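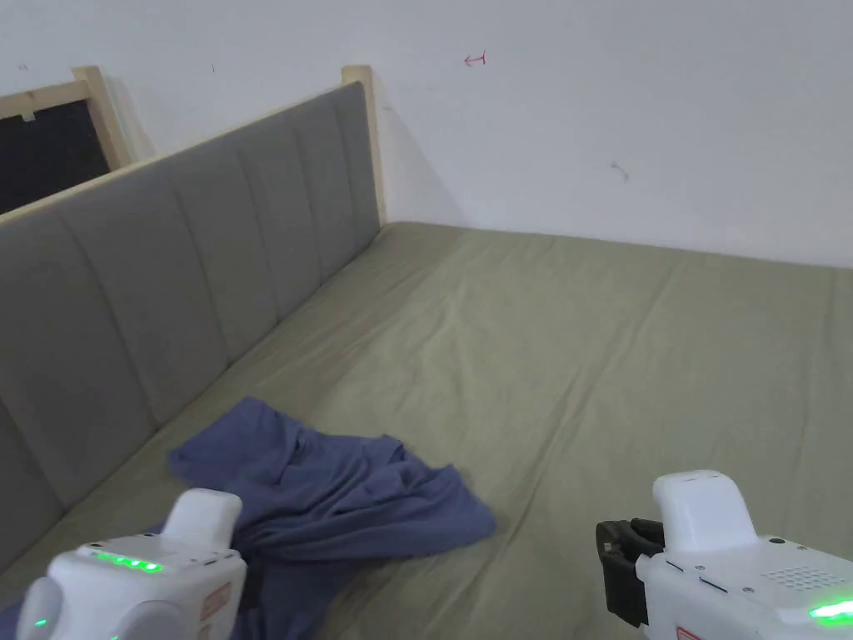

Kursprojekt: Wie viele Demos fürs Falten?

Wir sollen im Wahlkurs Robotik mit Handgreifern Demonstrationen für das Falten von Stoff sammeln. Abgabe ist im Dezember. Bisher haben wir 20 Durchgänge. Reicht das zum Trainieren?

Grorier

Nein, zu wenig. Wir hatten letztes Jahr um die 909, und die Ecken saßen trotzdem oft schief. Legt den Stoff jedes Mal anders hin. 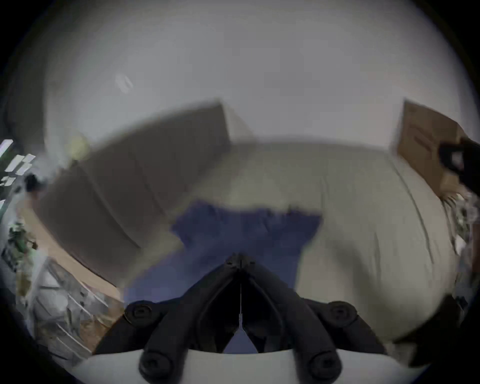
Muss man misslungene Durchgänge löschen?

Aussortieren und in einen eigenen Ordner legen. Fürs erste Training nur die sauberen nehmen, die anderen braucht ihr im Bericht.

Kastance

Bei uns haben 12 pro Sitzung geklappt, danach wurde es schlampig. Lieber zu zweit abwechseln und beide Greifer vor jedem Durchgang neu kalibrieren.
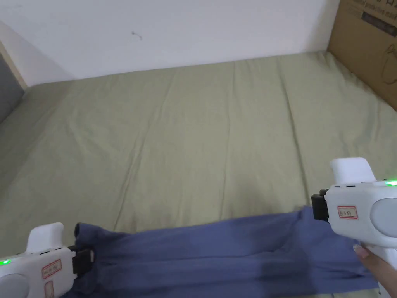

Lauri Rissanen meint dazu, einmal pro Sitzung kalibrieren genüge, solange man die Greifer nicht ausschaltet.

Saarela

kommt drauf an was der kursleiter bewertet, frag den doch einfach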